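Weno Adds Rotating Utensil Stand to Kitchen Range

Weno has added a countertop utensil stand to its Flallby kitchen range, the company said on Sun 7 September. The stand has a bowl-shaped stainless steel base, a vertical pole and a rotating hanging rack – the pole is finished with a metal ball finial. 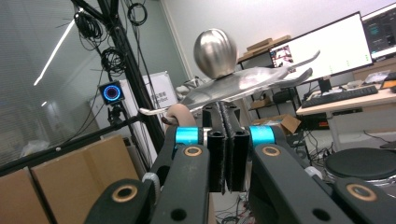
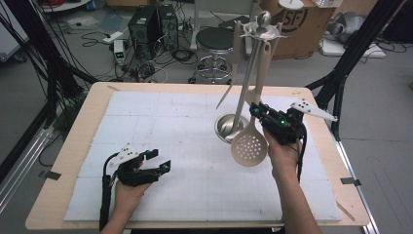
Stands will ship from the Strachan warehouse in cartons of 13. Height is 382 mm and packed weight is 474 g, without utensils. Product manager Ieuan Bellis said the rack bearing was revised in April after early units turned too stiffly. Replacement racks will be sold separately. The older Tuline stand stays on the price list until stock runs out.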